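기술 > 로봇 학습 > 의견
5월, Lasia 데이터팀 기고

시연 데이터의 가치를 시간으로 환산하는 관행은 재고해야 한다. Gretham 과제의 1차 수집분은 300개 에피소드였고, 물체 배치는 2종뿐이었다. 이 집합으로 학습한 정책은 수납함을 조금만 옮겨도 접근 궤적이 무너졌다. 수량 부족보다 초기 상태의 편중이 문제였다고 본다.
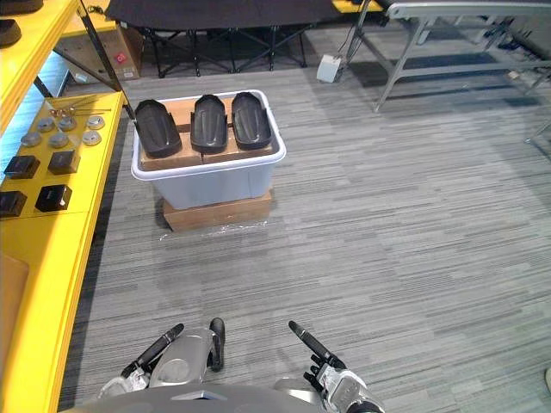

에피소드 하나는 어디서 시작해야 하는가?
양손이 비어 있고 대상 물체에 닿지 않은 상태에서 시작한다. 접근 구간이 빠지면 파지 위치의 오차를 학습할 근거가 사라진다.

수납함 안의 검은 부품처럼 비슷한 형상이 나란히 놓이면 어느 것을 먼저 집을지가 작업자마다 갈린다. Bimham 지침은 순서를 고정하라고 하지만 필자는 반대한다. 순서를 고정하면 라벨은 깨끗해지고 정책은 위치를 외운다. 배치를 9종으로 늘리고 순서는 작업자에게 맡기되 선택 결과를 기록하는 편이 낫다.

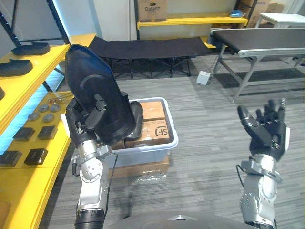 ■ 파지 구간의 기록

신발 모양의 큰 물체를 세워 쥐면 손가락이 감싼 아랫부분은 머리 시점에서 일부만 보인다. 영상만 저장한 에피소드로는 접촉 상태를 복원하기 어렵다. 관절값과 손가락 명령값을 같은 시계로 남겨야 한다. 쉬는 팔의 값도 생략할 이유가 없다.

실패분 삭제도 관행으로 굳어 있다. Lindholm 규격은 재파지가 들어간 에피소드를 폐기하도록 정하는데, 우리 검토에서는 그중 7개가 복구 동작의 유일한 표본이었다. 폐기 대신 별도 표지를 붙여 보관하고, 학습 투입 여부는 나중에 정하면 된다.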